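デュラヴォラ退団のカマチョ、引き際もやっぱり長かった

アメリカンフットボールの独立リーグで長く投げてきたクォーターバック、ウェンセスラオ・カマチョが、デュラヴォラからサンドバルへ移ることになった。見返りはドラフト指名権が一つ。しかも条件付きで、カマチョが先発で一定数の試合に出なければ、その指名権は一巡ぶん下がる。膝に二度メスを入れた選手の値段としては妥当だという声と、看板選手の値段としてはあんまりだという声があり、両方を同じ人が言っているのも聞いた。

発表は金曜日の夕方だった。スポーツの世界で金曜の夕方に出てくる知らせは、たいてい出した側があまり読まれたくないものである。球団の文書は短く、「多大なる貢献に感謝する」という一文がふたつの段落に出てきた。推敲の時間がなかったのか、本当に二回ぶん感謝しているのかは分からない。

デュラヴォラでの最後のシーズン、カマチョは開幕から先発し、78本のパスを成功させたところで膝を痛めて戦列を離れた。代わりに入った若手は、背が高く、足が速く、インターセプトも多かった。それでもチームは勝ったり負けたりを繰り返し、首脳陣は「未来が見えた」と言い出した。この業界で未来が見えたと言われたら、現在にいる人間は荷造りを始めたほうがいい。

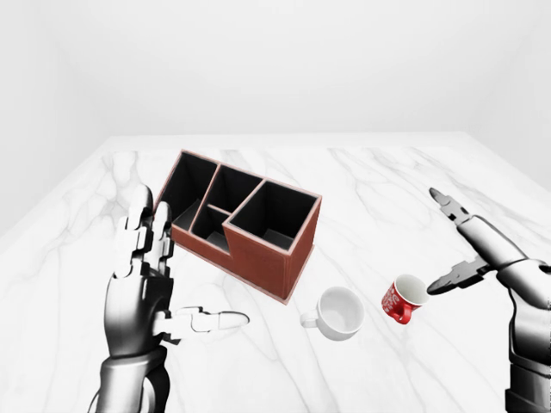 カマチョの荷造りは早かったらしい。発表の翌朝にはもうロッカーの名札が外され、プレーブックも返却済みだった。記者室で配られていた紙の選手名鑑のほうは、そうすぐには片づかない。こちらの手元には古い年度のものまで残っていて、赤茶色の、仕切りのついた卓上整理箱にでも立てておけば格好はつくのだろうが、年度順に並べたとたん、この選手がどれだけ長く一つのチームにいたかを思い知らされることになる。最初の年の名鑑では髪がふさふさで、体重の欄はおそらく嘘だ。次の年から嘘の方向が逆になる。

さて、移籍そのものよりも早く始まったのが、殿堂入りの議論である。本人はまだ引退していない。それどころか新しい背番号も決まっていない。だがファンは待てない。リーグの殿堂は選考基準が文章で三行しかなく、そのうち一行は「品位」についてで、残りの二行がたいへん揉める。「顕著な成績」と「リーグの発展への寄与」。顕著とはどのくらいか、寄与とは何か、書いた人たちはもう現場にいない。

擁護派がまず持ち出すのは、もちろん優勝の年だ。トサとの決勝、残り時間わずか、四点を追う場面で、カマチョは自陣の奥から相手のエンドゾーンまでボールを運んだ。最後のパスは受け手の背中側に流れ、レシーバーが体をひねって片手で取った。翌週のポスターではカマチョが大写しになり、レシーバーは手首から先だけが載っていた。殿堂とはそういうところだと言う人もいる。

慎重派は数字を出してくる。優勝した年を除けば、シーズン1,000ヤードに届いたのは半分に満たない。800ヤード台で終わった年が続き、その間のデュラヴォラは、守備で勝ち、蹴って勝ち、相手の反則で勝っていた。クォーターバックの仕事は試合を壊さないことだ、と当時の監督は繰り返し語っている。褒めていたのだと思うが、表情が映像に残っていないので確かめようがない。

ちなみに、カマチョ自身が殿堂について聞かれたときの答えは毎回同じで、「まだ走れる」である。走れた時期は正直なところ一度もなかった。デュラヴォラのファンが作った名場面集には、彼がスクランブルに出て一ヤードを獲得し、立ち上がるまでにそれより長くかかった場面が、愛情をこめて三度も収録されている。

サンドバル側の事情も書いておく。昨季の先発が契約でもめて出ていき、控えは肩を痛め、三番手は大学に戻って卒業する道を選んだ。三番手の判断がいちばん賢明だったのではないかという話は、球団内でもされているという。新監督はパスを短く、早く、たくさん投げる攻撃を掲げており、長く、遅く、たまに投げるカマチョと合うのかどうかは、九月になれば嫌でも分かる。

受け入れる街の空気は悪くない。本拠地のジェンゲート球場では、移籍発表の翌日にシーズン券の窓口が開き、先着1,000人にカマチョの名前入りタオルを配ると告知された。背番号が未定なので、番号の入るところは空いている。各自で書き込めということかもしれない。窓口の列では、膝の話題だけは全員が礼儀正しく避けていた。

サンドバルの攻撃ラインについては、もう少し心配したほうがいい。昨季、リーグで最もクォーターバックを倒されたチームである。倒れる回数が同じなら、起き上がるのが遅い選手を後ろに置くのは勇気のいる補強だ。フロントは左タックルの獲得にも動いていると言うが、この球団が左タックルの獲得に動いていない年を筆者は知らない。 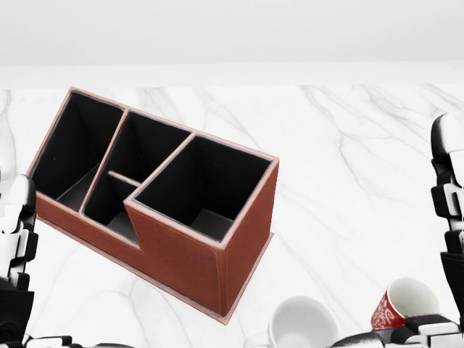 殿堂の話をするなら、まずあのレシーバーを先に入れるべきだ、とデュラヴォラ側の読者から便りが届いた。あの一球は受け手が取ったから伝説になったので、落としていればカマチョは「決勝で背中側に投げた男」として名前が残ったはずだ。自分は長年あの選手に声援も野次も送ってきたし、出ていくのは寂しい。でも寂しさで票を入れると、次は蹴ってばかりいたパンターまで入れたくなる。そういう内容で、末尾には、パンターについては本当に入れたいと思っている、と書き足してあった。

パンターの件は、正直、考えたことがなかった。デュラヴォラの全盛期に最も多くボールに触れていた選手の一人であるのは確かで、「顕著な成績」という基準をどう読むかによっては、カマチョより話が早い。蹴る機会をせっせと用意したのが誰だったかを思えば、二人同時に入れるのが筋だという気もしてくる。

選考の対象になるには引退から五年を待つ決まりで、カマチョの契約は今季と、球団側に選択権のある来季まで。初合流の練習では軽く投げて、膝を冷やし、報道陣の前を通り過ぎた。まだ走れますかと誰かが聞いた。返事は「歩いてるだろう」だった。

サンドバルの開幕戦の相手はトサである。昼過ぎの試合開始で、当日券も出る。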